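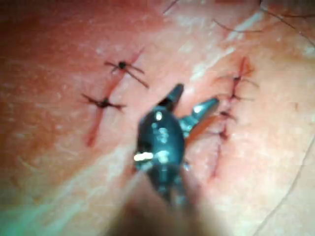 4 min read

Notebook, suture cell, arm 2
3 February 2021

Wrist camera refitted after the cable change. Grasper back on. Most of the day went on getting the two to agree with each other again.

State of the cell this morning: arm parked, tool off, camera cable hanging loose at the wrist because the old strain relief had cracked through. It's the same part that went in October, same place, just behind the second clip. I've fitted the longer Tidach cable this time and put the service loop on the outside of the wrist. The inside route looks tidier but it pinches when the wrist rolls past its usual range, and I think that is what has been killing them. Clip screws done up by hand only. Please don't use the driver on them, the threads in the bracket are nearly gone.

Drive cables on the tool: checked tension on all four. Left jaw was slack. Took it up a quarter turn at the base and ran open and close until it stopped creeping. The tool counter in Zillby reads 2,223 cycles. We said we'd change the cables at 2,000, so it is overdue, but the new set hasn't come from Somum yet. I'm happy to keep going with this one for hover and approach work. No pulling on thread until it has been changed.

Jaw homing: run 17 times from different wrist angles. Fifteen came back fine. Two stopped short on the right jaw, both with the wrist rolled well over, and both cleared when I homed again from straight. That is the old fault and I haven't cured it. For now the start-up script homes with the wrist straight and refuses to do it otherwise. If you get "home refused", straighten the wrist first and don't override it.

Camera: focus is set on the skin surface at working height and locked with a dab of paint on the ring. The grasper is badly out of focus at that setting. The head and shaft go to a dark blur and only the stitches and the cut edges are any use. I tried bringing the focus up to the jaws and lost the thread tails completely, so I put it back. We measure to the knots, so the knots get the focus. Jaw position comes from the joint readings, as before.

Approach check was done with jaws open over the two closed incisions, right jaw brought in close to the lower stitches of the right-hand one, nothing gripped. Things to note:

The lowest stitch on the right is partly hidden behind the jaw tip. The finder still marks three on that side without trouble and drops the fourth now and then. It needs either a slightly different approach angle or a look from higher up before the tool goes in. I prefer the look from higher up, it costs a second or two and we don't have to touch the path.

The left side is easier. Two stitches, well spaced, dark knots, and the tails stand out. The upper one has tails going off in several directions and the finder sometimes takes the longest tail as part of the cut line. Raised the minimum width in Sarıgül to stop that. Better, but I wouldn't call it finished.

Glare is the main nuisance. The skin is a bit shiny and there's a pale band right across between the two incisions, and another lower left beside the tool. Turned the ring light down two steps and it helped the middle band a little. The lower left one hardly changed. The tool head throws its own highlights too, one very sharp on the left side. A matt sleeve would deal with some of it, if it can be cleaned. Ask before ordering.

Hairs: the finder marked the curved ones in the top right corner as loose thread. They are outside the work area so I masked the corner off. The single one above the top right stitch is closer in and the mask doesn't cover it. Left as is.

There are faint horizontal lines in the picture as well. I had hoped the new cable would get rid of them. Reseated the connector at the wrist and at the box, no difference. Next suspect is the grounding at the box end.

Exposure left at 466, gain unchanged. Settings saved over the old file, with the previous one kept next to it under the same name plus "old".

Still to do:
Change drive cables when they arrive, then reset the counter
Check grounding at the camera box
Add the high look before approach
Order two more strain reliefs, and a bracket
Redo the hand-eye check once the tool cables are new, no point before

Arm left parked, tool on, jaws closed, brakes on, light off at the wall.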